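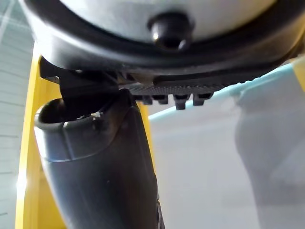 How to get through a pile of customer returns without losing a week

6 min read

For small sellers. One or two people, a spare room or a rented unit, returns stacked up by the door. We do kitchen stuff and lamps out of a unit in Trostetwood and I've done this badly enough times to have a method now. Quick version, I've got a pickup coming at 4.

Before you open anything

Clear one surface. A proper one, waist height if you can. Working off the floor is fine for ten minutes and then your back goes.

Get these in reach:

- box cutter with a fresh blade
- marker, two if you're like me and lose them
- roll of blank labels
- trash bag, big
- tape gun
- whatever you look up orders on (we use Trolby, a spreadsheet does it too)

Make four spots. Resell, Fix, Supplier, Dead. Bins, shelves, tape on the floor, doesn't matter. Write the names on them. I skipped the writing part once and Kelly Ellwood put a whole afternoon of good lamps in Dead.

Step 1. Sort by age, unopened

Oldest first. Check the postmark or the return label and put them in rough order. Don't open yet. Opening as you go feels faster and you end up with nine open boxes and no idea which slip goes with what.

If your returns window is 28 days, pull anything that's close to that and do it before the rest. Same for anything with a supplier claim on it. Our lamp supplier, Cinerine, gives us 42 days from the original sale and they do not bend. Ask yours, get it in an email.

Step 2. One box, start to finish

Open. Slip out. Find the order. Write the order number on a label and stick it on the item, not on the box. Boxes get swapped.

Then look at the thing. Is it what you sold? All the parts? Sounds silly, but check. Graham Oakley two doors down got a brick once. Actual brick, nicely wrapped.

No slip? Check the sender name on the outside against open returns. Still nothing, put it to one side with a question mark on it and move on. Do not stand there for 20 minutes. The customer will email you.

Step 3. Test it, but only a bit

Plug in, switch on, switch off. For anything with moving parts let it run a minute. Clean things get a wipe, dirty things go to Fix even if they work.

Sealed and untouched, don't open it. Straight to Resell. A broken seal drops what you can ask for it.

I used to do full testing on the spot and it killed the pace. Full testing is a seperate job for another day.

Step 4. Refund right then

Before you pick up the next box. Item in its spot, refund sent, short note on the order. "Arrived, fine, refunded." "Arrived, chipped, part refund, photo taken."

Photos of any damage – two is plenty, one close and one of the whole item with the label showing. Saves a lot of arguing later.

Try to get refunds out inside 48 hours of the box landing. That's our own rule. Complaints dropped off a lot once we stuck to it, and the reviews got a little kinder.

Step 5. Box things back up

Small boxes together in a bin, labels facing out or up, wherever you'll be reading them from. Don't stack higher than the rim if the bin's going on a shelf. Tape every box shut even if it's only moving across the room. Flaps catch on things.
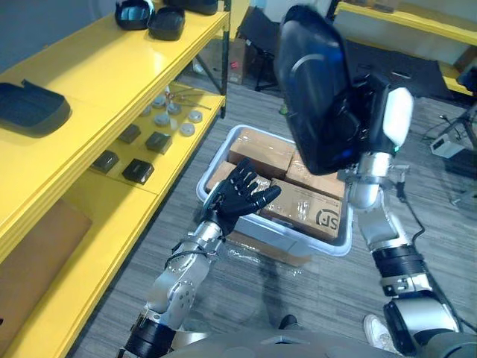 Boxes taped and grouped in a blue bin, next to the yellow shelving.

Heavy bins on the bottom shelf. Always. Light and awkward on top. Middle is for whatever's going out next.

Good cardboard gets reused, within reason. Soft corners, no. Old labels come off or get covered completely, barcode too. We had a parcel go back to a customer in Ene three times on account of an old barcode. Three. She was very nice about it.

Bubble wrap and clean paper go in one bag, everything else in the trash or recycling as you go. Stop every so often and clear the floor. Plastic wrap is slippery underfoot.

Step 6. Write down why

The part people skip. One column in the sheet, one or two words. "Too small." "Broke in transit." "Changed mind." "Wrong color."

Don't get fancy with categories. Just write what they said. Once a month sort the column and see what comes up most. When I first did it, "smaller than expected" was way out in front for one bowl. Added a photo with a hand holding it, put the size in the first line of the listing, and returns on that bowl mostly stopped. Added up over that year, the bowl had cost us $2,176 in refunds and postage. For a bowl.

Step 7. Empty the four spots

Resell – relist same day if you can, or it'll sit there till July. Mark it open box if it is.

Fix – set a limit. Ours is 15 minutes per item. Past that it goes to Dead unless it's worth real money.

Supplier – batch it. One email, one list, photos attached, order numbers in the subject line. They answer a list faster than a dribble of single emails.

Dead – strip for spare parts if you sell those, then recycle. Bradley Mellor takes our dead lamps for the shades, so ask around first.

Things that go wrong

Customer says they sent it, you don't have it. Get the tracking number. If it shows delivered, check the question mark pile before replying. It's usually in there.

Two items, one slip. Check both against the order, refund only what came back, tell them what's missing in plain words.

Smells. Candles, smoke, dog. Bag it, don't put it near other stock, and decide fast. Fabric never really recovers, glass and metal are fine after a wash.

Empty box. Photo of the box, photo of the shipping label, weight if you've got a scale. Claim with the carrier first, then talk to the customer.

How often

Twice a week for us, an hour each, mornings. Every day was too much setting up and putting away. Once a week and the pile wins. After the holidays we go daily for a bit, and Mervyn Marsden comes in to help wiht the opening while I do refunds. Splitting it that way works well – one opens and labels, the other's on the screen.

Will add the column headings from our sheet when I get a minute.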